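Jurnthorpe Community Hall
Room and Kit Safety Checklist, with comments
Inspection date: Feb 7, 2023
Areas covered: front entry, Moon Room, Stala Room, kitchen, store closet, first aid and small kit
Previous inspection: November

Marks used: OK = no action. W = watch, look again next time. A = action needed.

1. Front entry and hallway

1.1 Entry door opens fully and closes on its own. OK
1.2 Door mat lies flat. A
Comment: The left corner curls up. It was taped in November and the tape has let go. Replace the mat. No more tape.
1.3 Hallway clear to full width. W
Comment: Two folding chairs were leaning by the coat hooks again. Moved back to the store closet during the visit.
1.4 Exit sign lit. OK
1.5 Emergency light works on test button. OK

2. Moon Room

2.1 Floor sound, no lifted tiles. OK
2.2 Window locks work. W
Comment: The lock nearest the radiator is stiff. It closes if the window is pushed in first. Oil it before spring.
2.3 Outlets and cover plates. A
Comment: Cover plate by the stage is cracked across one screw hole. Outlet taped off and labeled. To be replaced before the room is next rented in the evening.
2.4 Space heater, 1000 watts. OK
Comment: Cord and plug in good shape. Tip switch cuts power as it should. Plug it straight into the wall and keep curtains well back.
2.5 Occupancy notice posted and readable. OK

3. Stala Room

3.1 Tables lock when unfolded. A
Comment: Table 17 does not lock on one side. Red tag tied to the leg and the table pulled from use. Parts for this model are hard to get, so it may be cheaper to scrap it.
3.2 Stacked chairs no higher than the line on the wall. OK
3.3 Ceiling. W
Comment: The old stain over the back window has not grown past the pencil mark made in November. Check again after heavy rain.
3.4 Extension cords. OK
Comment: One cord in use, rated at 2000 watts, not coiled. The urn and the heater must not share it.

4. Kitchen

4.1 Extinguisher in place, gauge in the green, pin and seal intact. OK
4.2 Fire blanket on hook. OK
4.3 Refrigerator temperature log filled in. W
Comment: Several blank lines in January. Please write the reading even when it is the same as the day before.
4.4 Hot water at sink. OK
4.5 Knives stored in the block or drawer guard. OK
4.6 Drutach water urn. A
Comment: The lid clip is loose, and the lid lifts when the urn is carried. Not to be moved while it holds hot water. New clip to be ordered; the spare in the drawer is for the older urn and does not fit.

5. Store closet

5.1 Heavy items on lower shelves. OK
5.2 Cleaning products in original bottles, labels readable. A
Comment: One spray bottle had no label. Emptied and thrown out.
5.3 Step ladder feet and hinges. OK
Comment: Load plate reads 200 lb. Anyone needing more than that should ask for the large ladder.
5.4 Light works. OK

6. First aid and small kit

6.1 First aid box in marked place. OK
6.2 Contents in date. A
Comment: Eye wash past its date. Removed. Burn dressings are good for another year.
6.3 Accident book present, pen attached. W
Comment: Book present, pen gone.
6.4 Small items kept in closed pouches with clear fronts. OK
Comment: Works better than the open tubs. Check the zipper end to end and the handle at both ends. Throw out any pouch with a split front.
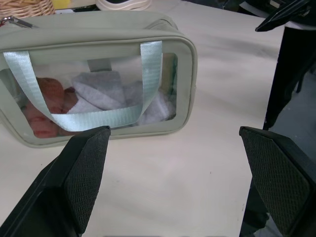
Item 6.4: clear-front zippered pouch with webbing handle.

6.5 Flashlights work. OK
Comment: New batteries fitted in both.

7. Actions carried forward

Entry mat: replace.
Moon Room cover plate: replace, first priority.
Table 17: repair or scrap.
Urn lid clip: order.
Eye wash: restock.
Pen for accident book: done before leaving.

Copy of this sheet goes in the binder behind the kitchen door. The November sheet stays in with it until the cover plate and mat are signed off.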